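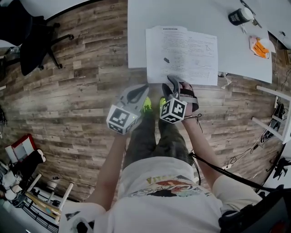
Verbeke Ullau folding table, eight months in

I bought the Ullau in April to replace a glass desk that showed every fingerprint. I wanted a plain table that could hold a sewing machine most evenings and go behind the door when people come over. It cost 223 with delivery, and the two-person bench was extra, so I skipped that.

Assembly

The box weighs more than it looks. Get help on the stairs. The top comes in one piece with the hinges already fitted, and you attach four legs and a crossbar. The instructions are drawings only. Step five shows the crossbar upside down, and I had to take two bolts out again after following it. Start to finish took me 35 minutes with my own hex key. The one supplied is soft and rounded off on the third bolt.

Size and height

The short side is 630 mm, enough for a machine with room behind it for fabric to pile up. The height is fixed. I am 5'6" and it suits me sitting down, but for cutting I have to bend. Annelies Segers, who is a good deal taller and borrowed it for a weekend of curtain making, ended up putting it on bed risers. They fit the feet fine, for what that's worth.

Stability

Better than I expected with the crossbar locked. At full speed my machine makes the top hum a little, but nothing walks. Without the crossbar it sways front to back, so don't be tempted to leave it off. The leveling feet have enough travel for an uneven floor, although two of mine needed a drop of oil before they would turn.

Surface

The finish wipes clean with dish soap. Tailor's chalk comes off, ballpoint mostly does, and red fabric marker doesn't. I have one small chip near a corner from a dropped pair of shears. Verbeke sells a touch-up pen, but the white is colder than the table's and you can see the spot.

Compared with the Otel

I had the Otel trestle before the glass desk. It is cheaper and lighter, and it folds flatter. It also bows in the middle under a heavy machine, and the latches pinch. If you only need a table for wrapping presents or the odd puzzle, buy the Otel and save the money.

Would I buy it again? Yes – but I would email first and ask for the newer hinge, which closes without slamming. Mine still slams.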